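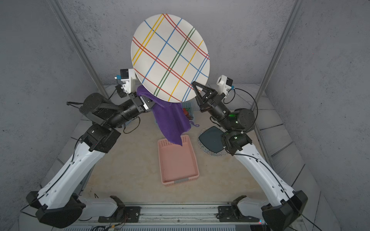 Nobuhle Sibiya wrote in to say that she has dried plates with a cloth all her life, thinks the draining rack is a lazy habit, and would like this page to stop being so sniffy about tea towels. Fair enough. Her letter is the reason the first answer has been rewritten. The rest has been tidied up as well, and two questions about dishwashers have gone because they belong elsewhere.

Plates, cloths and trays: questions we get asked

Is it better to dry plates with a cloth or leave them to drain?

We used to say drain, full stop. We still lean that way, but a lot depends on the cloth. One that came out of the drawer this morning is fine. One that has hung on the oven door all week and has also been used for hands, the worktop and the dog's bowl is not fine, and most of the cloths we see in other people's kitchens are the second sort. If you change yours daily, carry on. If you don't, a rack does the job and asks nothing of you.

Do I need a special cloth?

We doubt it. Brustalier sell a "plate cloth" and a "glass cloth" which, as far as we can tell, differ in the colour of the hem. We used both for a month and then mixed them up in the wash. Old cotton tea towels that have been through the machine many times soak up water better than new ones, which tend to push it about. Wash a new one a couple of times before you judge it, and leave out the fabric softener.

Will a dark or bright cloth stain my plates?

The glaze won't take the dye. What you can get is lint, and it shows up badly on white. A purple or navy cloth should go through a wash or two on its own first. If you still find fluff on the plate, the cloth is shedding and belongs in the rag bag.

How should I hold a big round plate while I wipe it?

By the edge, upright, over something that will catch the drips. Wipe one face, turn it, wipe the other, then run the cloth round the rim. People who dry a dinner plate flat on the worktop leave the foot ring wet, and then wonder about the ring on their shelf.

Does wiping wear away the pattern?

On most modern plates the pattern is under the glaze and a cloth won't touch it. On some it sits on top, and you can sometimes feel it as a slight ridge if you run a fingertip across the lines. Those want gentler treatment: no scouring pads, no gritty paste. Reader Senad Stojanović says his plaid plates have faded and blames the tea towel. We would look at the washing-up powder first.

The box says "good for 1,000 washes". Is that true?

We have no idea, and we suspect the people who print it haven't much more. Nindeo put it on their everyday range. We asked what counted as a wash, at what heat and with what soap, and were sent a brochure. Treat the figure as decoration.

Is a plastic tray any good for catching drips?

For a few plates, yes. A shallow one is easy to empty and fits under most taps for a rinse. Look at where the holes are before you buy. Holes along the upper rim let air in, which is nice, but they won't drain anything, so the water sits in the bottom until you tip it out. Holes in the base do drain, straight on to your worktop. Neither is wrong. You only need to know which you've bought. And peel off the label before the first use, while it still comes off in one piece.

Can I keep vegetables next to where I dry up?

You can, in a basket, a little way back from the splashing. We'd rather keep unwashed veg clear of clean plates altogether, but small kitchens are small. Don't let the cloth trail over them.

Round plates or square?

Square ones look smart on a mat and are a nuisance everywhere else. The corners chip, they turn awkwardly in the hand, and a cloth never gets round them in one go. Akinola's catalogue claims they "save space". In a cupboard with square shelves, perhaps they do. Ours sit on top of the round ones and slide.

Should I buy plastic plate dividers?

Prullance offer a pack of 20. Kitchen paper between the plates works just as well, and you probably have some.

How hot should I wash tea towels?

Sixty degrees for cotton. The 40 wash is all right for a cloth that has only met clean water and clean plates, which is fewer cloths than people like to think. Dry them fully before they go back in the drawer.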